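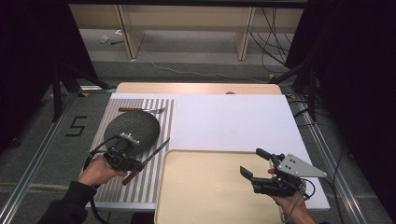 Two knives with wooden or wood-colored handles, one above a striped mat, with a beige tray alongside

Kitchen knife

A kitchen knife is a hand tool with a single blade, used to prepare food. Most general-purpose kitchen knives consist of a steel blade, a handle and a tang, the part of the blade that extends into the handle.

Construction

Blades are either forged from a heated bar or stamped from sheet steel. Stamped blades are usually thinner and lighter. The edge is ground on one or both sides, and double-sided grinds are the more common form in Western kitchens.

Handles are made of wood, plastic, composite or metal. Wooden handles range from pale brown to dark reddish brown, depending on the species and finish. They are commonly fixed to a full tang with rivets, or fitted over a narrow tang and glued. Wood swells and shrinks with moisture – repeated soaking may open gaps at the rivets.

Types

The chef's knife has a broad, curved blade suited to chopping. The paring knife has a short blade and is used for peeling and trimming. Utility knives fall between the two. Serrated blades are used for bread and for fruit with a firm skin.

Storage and handling

Knives are kept in blocks, on magnetic strips or in drawer trays with separate slots. Loose storage dulls the edge through contact with other utensils. On a work surface, a knife is normally laid flat with the blade pointing away from the user. A mat under the work limits sliding, and a tray with raised rims keeps small tools together.

Care

Wooden-handled knives are washed by hand and dried at once. Food-grade mineral oil may be applied to the handle when the grain looks dull. Edges are realigned with a honing rod and sharpened on a whetstone; a grit of 900 is suitable for restoring a worn edge, and 3,000 for finishing.

See also

Cutting board
Honing steel
Whetstone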